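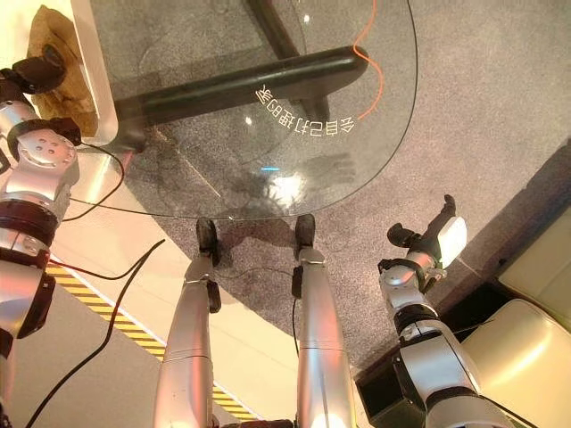
Glass table on office carpet

Our rounded glass table stands on a black frame over grey speckled carpet. I want to clean around the lettering on the glass. What's safe to use?
Takumi Oshima

Damp microfibre, then a dry one. No blades near print — it lifts. Vacuum under the frame separately.
Darcy Cartwright 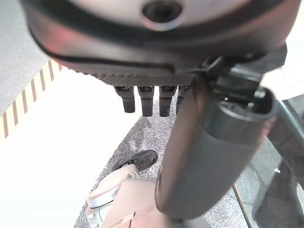

Grey speckled carpet, black shoe

Speckled pile hides grit, so vacuum it twice, the second pass at right angles.
Stodgate81

Same here, never had trouble with vinegar.
drastthorpe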